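A Dropped Part Is a Safety Event

January 12, 2019

Last July a robot arm at the Dikdale plant let go of a gear. It was a small part, light enough to hold between two fingers, and it landed on the floor. The arm finished its move, opened its gripper over the tray, and reported a good placement. Then it went back for the next one.

The missing gear was found when an assembler named Janelle Dizon reached the end of a tray and came up one short. She looked under the bench, saw it near the base of the cell, and opened the guard door to get it. The door switch should have stopped the arm. It had been bypassed two shifts earlier by someone who was tired of resetting the cell after every dropped part. The arm came around and hit her on the forearm. She had a bad bruise and missed four days of work.

The incident report runs nine pages. I have read it several times, and almost all of it is about the door switch. The switch was bypassed, the bypass wasn't logged, and the person who did it was retrained. The dropped gear gets one sentence. It is listed under "contributing conditions," next to the lighting.

I think the report has this backward, and I think most plants would have written the same one.

I spent eleven years as a maintenance lead, the last five of them at Villstead, and I have bypassed a switch or two myself. I'm not proud of it. But I know why it happens. A switch gets bypassed when the cell behind it keeps needing a person. Fix the switch and retrain the operator, and the cell still needs a person just as often. In a few months somebody finds another way in.

The Dikdale log shows how often that was. In the six weeks before the injury, the cell recorded 511 stops. Of those, 202 were marked as part missing or part out of position. Those are only the ones the cell noticed. The drop that led to the injury isn't in the count, and there is no telling how many others like it aren't either. 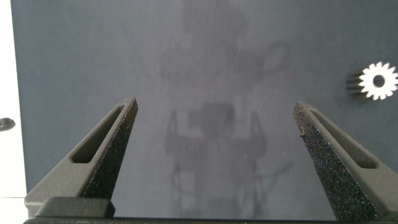 The grip itself had been getting worse for a while. The fingers on that cell had abrasive pads glued to the inside faces, and the pads load up with fine metal dust and oil. A new pad holds a gear by the teeth without trouble. A loaded one holds it most of the time. The maintenance sheet called for a pad check "as needed," and you can guess what that comes to on a busy line. The last recorded change was 108 days before the injury.

There was also a problem with what the controller took as proof. It knew the position of the fingers, and it was set to accept any width inside a band as a part in the grip. Somebody had opened up that band to cut down on false alarms. By the time of the injury it was so wide that fingers closing on a gear at an angle, barely holding the edge, looked the same as a solid grip. Nothing at all checked the part again between pickup and release. The arm could lose it anywhere along the way and still call the cycle good.

I called Sandra Heywood, who wrote the cell's original program when she worked for the integrator, Szulc. She didn't dodge anything. She told me the first version had a second check just before release, and that it added a little over half a second to each cycle. The customer asked for it to be taken out during acceptance. "I took it out," she said. "I wrote an email saying I didn't like it, and then I took it out."

People will say a dropped gear is a quality problem and an arm strike is a safety problem, and that they belong to different departments. On paper they do. But the only reason anyone walks into a cell like that is to fetch something, clear something or straighten something. Each lost part is an invitation to go in. A plant that logs 202 of them in six weeks and files them under quality has put its best safety warning in a drawer the safety manager never opens.

There is a fair argument on the other side. Guards are supposed to work no matter how badly the machine behaves. If you start blaming the gripper, you give people an excuse for beating the switch. I take that seriously. The bypass was wrong, and a door switch that can be defeated with a piece of tape and a spare magnet should never have been bought. Dikdale has replaced it with a coded one, and good for them. I would have done that the same day.

I would also have done some cheaper things. Put a number on the pad change and hold to it. Narrow the band on the finger width and live with the extra alarms until the cause is found. Put back the check before release - half a second is not much to pay. And send the count of missing parts to whoever signs the safety report, every week, with the name of the cell on it.

The Limeck plant, which runs a similar cell from the same integrator, did most of this in the fall. Their line is a little slower now. The supervisor there complained to me at some length about the cycle time, and then mentioned that the guard door hadn't been opened in the middle of a shift for three weeks.

Dizon is back at work at Dikdale, on a different bench. The pads on her old cell are still checked as needed.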